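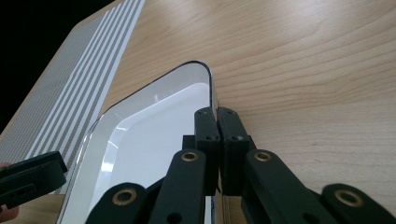
Page last changed: Monday, 4:10 p.m.

Plain examples deserve a larger share of the budget

The Tralisen collection now holds 402 recorded examples of handling household objects. Of these, 114 concern trays, and some reviewers have asked whether that is too many. In my view it is too few.

A white tray with a thin black rim, gripped at its edge by two black finger pads, does not make an impressive demonstration. It is nevertheless the kind of contact a learning system must get right. The rim is narrow, the inner surface shines under bright light, and the pads are the same color as the edge they hold. A system trained mainly on easy shapes will have little to draw on when it meets such an object.

Yasir Kazmi has argued that funds should go to new objects first. I respect the argument - variety matters - but nine examples of an object teach very little about it. Contributors should also be asked to keep their clumsy attempts. At present two reviewers at Nondcombe may remove them without comment, and that practice should end before the August intake.

Lovisa Haugland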